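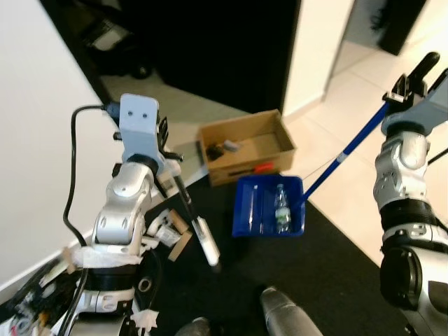 Blue tray and long blue pole, black floor mat.

To: Building Users list, Jurnthorpe Annex
From: Facilities Office
Date: October 15, 2018
Subject: Re: Floor mats and sweeping equipment, ground floor

Dear colleagues,

The Facilities Office thanks the Hrynyshyn Wing for its message, which is quoted in full at the end of this one. The replies below follow the order in which the points were raised.

1. Black floor mats. The mats remain the property of the Annex and should stay where they are laid. They are to be swept in place on ordinary working days and lifted only for the quarterly wash. Please sweep from the wall outward. Grit tends to collect along the edge where mat and floor meet, and a second pass with the tray held flat to the mat is usually needed there. Mats with curled corners should be reported by room number.

2. Upright dustpans. Each room on the ground floor is to keep one tray with a long handle, so that sweeping can be done without kneeling. The model now in stock is blue. We have ordered 38 from Ovedberg at a total cost of $1,897, delivery included, and 11 have been received to date. These have gone to the rooms nearest the loading door. The remainder will be issued in room order as they arrive.

Handles must be pushed fully into the socket before use. A handle that turns in the hand has not been seated. If it still turns after a firm push, return both parts together – a tray without its own handle cannot be exchanged under the Ovedberg terms.

3. Storage. Trays should hang from the hook inside the door, empty. They are not to be left standing in the corridor, where they were noted on the last two fire inspections. Rooms without a hook may request one by replying to the office address. Fitting takes roughly 4 working days.

4. Disposal. General sweepings go in the gray bin at the end of the corridor. Screws, wire ends and other small metal pieces should be picked out first and placed in the tin on the windowsill by the sink. Broken glass is not to be swept into the plastic trays at all. A metal pan is kept at the front desk for this purpose and must be signed for.

The Skorkus brooms purchased in May are unaffected by this notice and may be used until worn.

Facilities Office
Jurnthorpe Annex

Hrynyshyn Wing Office wrote:

> Dear Facilities Office,
>
> Several rooms in this wing have asked for
> guidance on the black mats. Some occupants
> have been taking them outside to shake, and
> others have been told that they must not be
> moved. Kindly confirm which is correct.
>
> We would also be grateful to know whether
> the short-handled dustpans will be replaced.
> Two of ours are cracked along the front lip
> and leave a line of dust behind on every
> pass.
>
> Lastly, please advise where equipment should
> be kept when not in use, and whether metal
> scraps may go in the gray bin with the rest.
>
> With thanks,
> Hrynyshyn Wing Office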